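Subject: Re: [arms-discuss] Staltumora parallel gripper kit, second look

Replying on-list as two people asked me off-list for the same numbers. Quoted message first, trimmed, then my answers in no particular order.

> We are a four-person shop in Pickering doing bagging and kitting for
> a couple of seasonal customers. We have been quoted for the
> Staltumora two-jaw kit with the Groltent controller, and the quote
> came to a bit over 4,000 with the spare jaws and the second cable set.
>
> Before I sign anything I would like to hear from someone who has run
> one on film and soft packaging. The brochure has it picking up
> bearings and wooden blocks, which is not much use to me. Specifically:
>
> - will it hold thin plastic without the film creeping out of the jaws
> - how bad is the cable management in practice
> - can the Groltent box be left on overnight
> - does the support contract get you anything
>
> I have the older Gokov gripper on the bench now and it is fine on
> rigid parts and hopeless on bags. If the answer is "keep the Gokov
> and buy a suction cup", I would like to hear that as well.

We have had the kit since October. It is on its second set of jaw pads and its first set of everything else. I paid for it out of the normal equipment budget and have no arrangement with Staltumora, who have been neither especially helpful nor unhelpful.

On film. Yes, it holds, with conditions. The stock pads are a hard rubber with a shallow crosshatch. On anything heavier than a grocery bag they are adequate. On thin film they will hold a static load and then let go as soon as the arm accelerates, as the film slides along the crosshatch in the direction of the load. The softer pads are an extra line item on the price list and ought to be in the box. With the soft pads fitted and the closing force set to 70 per cent, I ran 22 lifts in a row on the same style of bag with one slip. With the stock pads at the same setting I stopped counting slips before I got through the set.

Do not run the closing force at 100 per cent on film. The jaws close square and the corners are sharp enough to start a tear, particularly if the bag has been handled a few times already. I put a small radius on ours with a file. Staltumora told me this voids the warranty on the jaws, which cost less than the courier fee to send them back, so I was not much troubled.

The larger problem is approach, and no pad will fix that. A bag is a different shape each time you present it. Position is not very repeatable, and the top edge sags to one side or folds over on itself. If you come straight down you trap a wad of material, the jaws stall early, the controller reports a successful grasp on current draw, and you lift a pleat that opens up on the way. Coming in from the side at a shallow angle, low enough to catch a single fold near the opening, was much more reliable for us. It costs you some reach, and you need clear space on that side of the cell.
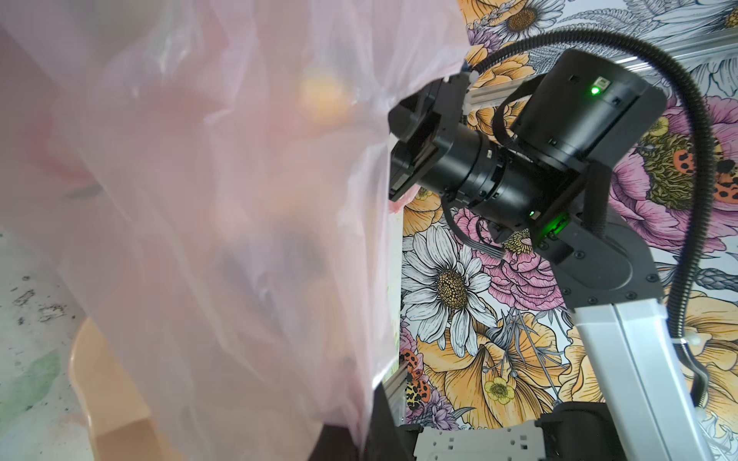 The grasp check in the Groltent firmware is the weakest part of the package. It infers contact from motor current and jaw position, and two thicknesses of film between the pads are close enough to nothing that the default threshold reads a good grasp as a miss. You can lower the threshold, but then you get the opposite fault, where friction in a cold drive reads as a grasp. With a big pale pink bag pinched close to its opening, as I have it here, the film drapes all round the gripper and the current reading tells you next to nothing about how well it is held. The green lights on the motor housing and on the bracket at the bend in the arm are no help either, as they report drive status only and will stay green through a dropped load. I ended up ignoring the built-in check and doing a short test lift, then comparing the load on the wrist before and after. It adds time to each cycle. If your bags are all close to the same weight it works well, and if they vary a lot you will have to set a wide band and accept some false passes.

Somebody is going to suggest a camera. We tried one. Translucent film is a miserable subject for any depth sensor I have access to, as you get returns from the contents, from the film, or from neither, depending on the light. A plain colour image with a fixed lamp off to one side was better, and it was good enough to find the top edge most of the time. It was not good enough to do without the test lift.

On cables. Better than the Gokov, where I gather you have the same trouble with the side-exit connector that everyone has. The Staltumora harness is in corrugated conduit and wants a generous loop past the wrist. Leave it wide. The installation sheet shows it pulled in tight to the link, and if you follow that drawing you will run out of slack at the end of wrist travel and it will work the connector loose. Ours did so twice in the first month. The fix was to let the loop stand out and anchor it once, further down the link, with an ordinary cable tie. The cost is that a loose loop can catch on things, and soft packaging is exactly the sort of thing it catches on. I added a keep-out volume on that side in the motion planner and have not had trouble with it lately.

The second cable set on your quote is worth having. The first one to go will be the thin signal lead at the wrist, and lead time on a replacement was 8 weeks when I asked.

On leaving the controller on. Technically yes. The Groltent box idles happily and the fan is quiet. There is, however, a bug in the current firmware where the jaw encoder zero drifts if the drive has been enabled and holding position for many hours. It is a small error and on rigid parts you would never see it. On film it matters, as you are relying on the jaws closing fully. Disable the drive at the end of the day and home the jaws in the morning. It takes under a minute. Support acknowledged the bug and gave no date for a fix.

On the support contract. I would skip it for the first year. The forum is read by the same engineers who answer the tickets, and my two paid tickets were answered no faster than my free posts. What the contract does get you is early firmware, and I do not consider that a benefit given the last release, which reset all our saved force profiles without warning. Export yours to a file before any update. The export option is under the diagnostics menu for reasons I cannot guess at.

A few things you did not ask about.

The mounting plate pattern does not match the Gokov pattern, whatever the compatibility table says. The bolt circle is the same and the dowel holes are not. You will need either an adapter or a drill press. The adapter adds enough length at the wrist that you should check your payload figures again with it included.

The jaw stroke is quoted with the bare jaws. With soft pads fitted you lose a few millimetres. That makes no difference for film but may for your kitting work if you are close to the limit on boxes.

The force profile editor lets you set a two-stage close, and I would recommend you do so. A light first stage gathers the film, a pause lets it settle, then the second stage clamps. The slip I mentioned in the run above was on a profile without the pause. I have not repeated the run properly with it added, so treat that as an impression and not as a measurement.

As for suction, I would not, at least for bags with a loose, crumpled top. A cup needs a patch of film lying reasonably flat, and on a part-filled bag the only flat patch tends to be where the contents push against it, so you end up carrying the full weight on one spot of unsupported film. For sealed, tight pouches I would go to suction first and leave the gripper out of it altogether. You mention kitting as well as bagging, and if most of your volume is pouches then the Gokov plus a cup may well be the cheaper route, and I would price that up before signing.

If it is mostly open bags, my advice is to buy the kit with the soft pads and the second cable set, drop the spare stock jaws from the quote, and budget a couple of days for tuning the approach. Ask them to confirm the pad part number in writing. They sent us the wrong hardness the first time, and the two types look identical in the packet.

I can post our force profile and the test-lift script if the list will take attachments. Otherwise ask and I will paste them inline.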